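Sim pick and place, week 3 writeup
Ntombi Rampersad, Skenstead robotics club

Got the plant scene loading on Monday, finally. Wood table, plank floor, white arm, one small potted plant as the target. Gripper camera view is what we train on so most of our time went into that. Ronaldo did the controller, I did the scene and the logging.
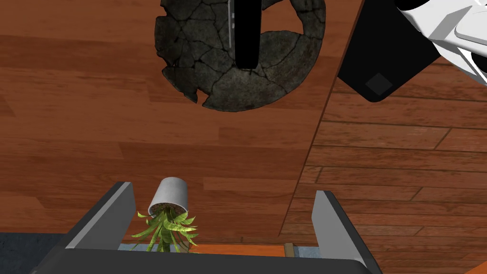
Grasping

Pot is at a tilt between the fingers, leaves all over the gap. Leaves are a pain for the pose estimate, the white pot is much easier to find. Set the run limit to 900 steps and did 100 runs overnight. Logs are in the Jestum folder, havent sorted them yet.

Still to do: slower finger close, new start poses, fix the log names.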